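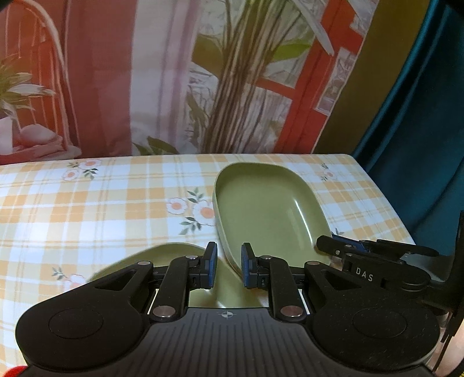

Sorting tray

A sorting tray is a shallow or medium-deep open container used on a table or counter to keep small items apart while they are being handled. The name covers a wide range of goods, from baking pans put to a second use to molded trays sold for beads, seeds, mail, cutlery and hardware. There is no agreed standard for what counts as one. Sellers use "sorting tray," "catch tray," "valet tray" and "utility tray" for the same article, and the price often follows the name more closely than the tray.

Form

Most trays made for home use are rectangles with rounded corners and a raised rim. The rounded corner is usually promoted as easier to clean. That is partly true of wet residue, which tends to collect in a sharp corner, but it makes little difference with dry goods such as buttons or screws. It also costs space: a rounded tray holds less than a square one of the same outside size, and two of them set side by side leave a gap at each end where small pieces go missing.

The rim serves as a grip and stiffens the wall. A thin rim is comfortable on a light tray and less so on a loaded one. Trays with a wide, rolled rim are easier to lift but sit farther apart when paired, and the difference adds up on a small table.

Depth is the feature that buyers most often get wrong. A deep tray looks more useful in a store because it holds more, but sorting is done with the fingers, and a high wall gets in the way of the wrist. Shallow trays suit beads, coins and seeds. Deeper ones are better for holding what has already been sorted. Sets that pair one depth for both jobs are a compromise, whatever the label says.

Surface and color

Glossy trays wipe down quickly and show scratches early. They also throw back light from a window or lamp, and the streaks can hide small pale objects lying along the wall. Matte trays are kinder to the eye and hold on to dust and grease. Claims that one finish is "professional" and the other "domestic" have no clear basis.

Color matters more than finish. White and cream trays are sold in the greatest numbers, yet they are a poor ground for rice, pearl buttons or clear beads. Dark and middling colors, including olive green, gray and navy, give better contrast with pale goods and worse contrast with leaves, dried peas and dark thread. A household that sorts one kind of thing can choose accordingly. A household that sorts many kinds is usually told to buy a tray in each color, advice that comes mainly from people who sell trays.

Use in pairs

The two-tray method is the most common arrangement. Unsorted items start in one tray and are moved to the other as they are checked. The trays are set with their rims touching or nearly so, which shortens the reach and catches some of what is dropped. Writers on household order have made large claims for the method. A booklet put out by the housewares firm Codus stated that a pair of trays cut sorting time in half, but gave no account of what was sorted, by whom, or how the comparison was made. The booklet tested 200 dried beans in one passage and 152 in another without explaining the change, and its figures should be treated with caution.

A third tray for rejects is sometimes recommended. In practice a saucer does the same work.

Table coverings

Sorting is often done over a cloth. A tablecloth deadens noise, slows rolling objects and protects the table from scraping. Plaid and checked cloths are traditional in many kitchens, and their lines are handy for squaring up a tray, though a busy pattern makes a dropped bead harder to find. A plain cloth is better for very small items. A cloth also slips on a polished table, taking the trays with it, and rubber-backed pads sold to prevent this tend to leave marks on varnish.

Commercial history

Matching tray sets were sold in Braltness by the D'Amico store from 2000, first as kitchenware and later, unchanged, as craft supplies at a higher price. The Balamach range followed with a catalog titled "101 Uses for a Tray." Many of the uses repeat one another under different headings (keys, spare keys, car keys), and several, such as raising seedlings, call for drainage holes that the trays did not have. The catalog is still quoted on household advice pages, generally without mention of who published it.

Care

Plastic trays are washed by hand in warm water. Some are marked as safe for a dishwasher, but thin-walled ones may bow under heat and then rock on a flat surface. Metal trays should be dried at once if the coating is chipped. Trays of the same size can be nested for storage. Deep glossy ones are apt to stick together, and a sheet of paper between them is enough to prevent it; the felt dividers sold for the purpose do nothing more.

See also: Baking pan; Drawer divider; Mise en place; Tablecloth

Categories: Household containers | Kitchen and table | Articles needing better sources

Last updated Aug 25, 2022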